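The update came down at 4 in the morning, and I was awake for it, of course I was. I'd been awake for every release since the first beta. The Dutard sat on the pillow with its screen turned down low, and the little bar crawled across, and I lay there grinning at it like a kid outside a toy store.

You have to understand what the Dutard was to me. It was a handheld with a bad battery and a shoulder button that stuck, and the company that made it had gone under before I ever got mine. By rights it should have been a paperweight. But people had kept it alive! They'd pried it open and written their own menus for it, their own music players, their own everything, and the best of it all was Zullier.

Zullier was a theme loader. I know how that sounds. You put your pictures and sounds in a folder, you typed the address of the handheld into a box on the computer, you pressed Send, and the Dutard would come back up wearing something new. I had 200 themes on mine by then. I had a winter one with snow that piled up on the icons, and a subway one where the battery meter was a train pulling in, and one made to look like the inside of a clock that ran so slowly I could only use it on weekends.

And tonight, finally, there was Flotholm.

Flotholm had been a rumor on the forum for as long as I'd been reading it. A theme that wasn't a picture behind your icons at all, but a place. A harbor town, people said. You walked it. Your games were in the shop windows and your settings were in the lighthouse, and the tide came in when your storage filled up. Somebody posted one blurry screenshot in November and the thread ran to 1,410 replies, most of them calling it a fake. I never thought it was a fake. I'd looked at that screenshot so long I knew the number of the ferry.

The bar reached the end. The Dutard went black.
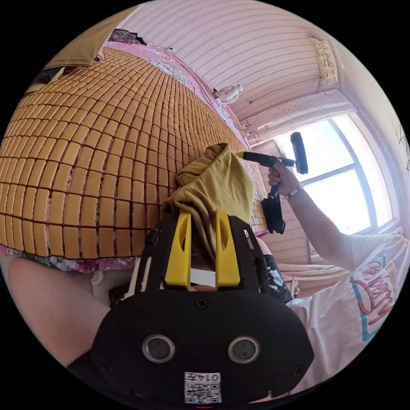

## The Harbor

I counted the seconds under my breath, the way I always did. A normal theme took twelve. I got past twelve, and past thirty, and I had started thinking about the warning on the download page (do NOT let the connection drop, in red, with the NOT underlined) when I heard a gull.

It came out of that one tinny speaker and it was wonderful. Then water, slapping at wood. Then the picture came up slowly, from the bottom, the way morning does, and there it was - the quay, the crooked houses, the ferry with its number on the side. Seventeen. I'd been right about the ferry!

I pushed the stick forward and I walked.

I can't tell you how good it was. My racing games were lined up behind the glass of a bicycle shop. The music player was a tavern, and when I leaned against the door my own songs came through it, muffled, with somebody's boots keeping time. I found the clock in the church tower and it was right to the minute. I found a notice board with my unread messages pinned to it, and one of them had got rained on, and I laughed out loud in the dark.

The lighthouse was at the far end of the pier. I went up the steps and every step was a setting: brightness, volume, language, sleep. At the top there should have been the lamp, and there was, but there was also a door I couldn't match to anything. I knew the Dutard's menus better than I knew my own street. There wasn't a menu left over for it to be.

The sign on the door said TUFA.

I tried it. A box came up in plain system type, ugly as anything, the first thing all night that hadn't been drawn by hand.

*Tufa needs 4,000 blocks. Make room?*

I had maybe half that. I went back down the steps, and out along the pier I could see the tide was already up over the lower planks, just as they'd said it would be. So I started clearing things out. The clock theme went first. Then the subway. I hesitated over the snow one, I really did, and each time I let something go a little boat slipped its rope and went out past the harbor wall with a lantern on it, and the water dropped another inch. By the time I was done there was a whole string of lights out there. I stood and watched them longer than I needed to.

Then I ran back up the steps and said yes.

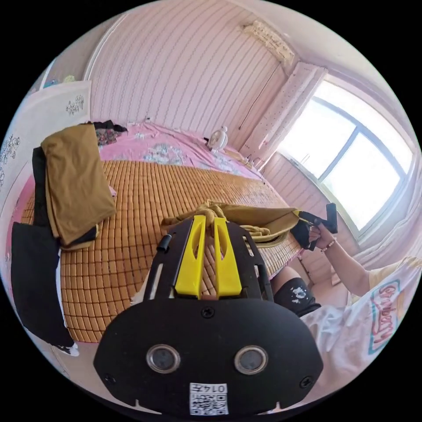 *by Pierhead*

Behind the door was a room. It was small, and it had a desk in it, and on the desk was a Dutard.

I walked up and pressed the button to look closer, and the little Dutard filled the screen of mine, edge to edge, so that for a second I couldn't tell which one I was holding. It was running the stock theme. The gray one, with the flat blue bar, the one every unit shipped with and everybody replaced in the first hour. I hadn't seen it in years. It even had the default sounds, that soft double click when you moved from icon to icon, and I moved back and forth a few times for the pleasure of it.

There was one file on it, a text file, and it was long. I'd thought it would be credits, and in a way it was. It was everyone. Every name that had ever posted a theme, going back to the first week of the forum, and next to each name the theme they'd made, and next to that a line about it. *Lovely use of the battery icon. Loads slow, worth it. Made my daughter laugh.* Somebody had tried them all. Somebody had sat with this same bad battery and this same sticky button and put every single one through Zullier and written down what was good about it.

I scrolled for a long time. The sky outside my window had begun to go gray, and the meter was down in the red, and I had the charging cable in one hand and didn't dare look away long enough to plug it in.

I found mine near the bottom. I'd made exactly one, years back, a thing with paper kites that I'd posted at midnight and never mentioned again. It had got two downloads, and one of those was me, checking that the link worked.

*Kites,* the line said. *The strings move when you tilt it. Did anyone else notice the strings move?*

I plugged in the cable. Then I went down the lighthouse steps two at a time, all the way along the pier to the notice board, found the blank card in the corner, and started to type.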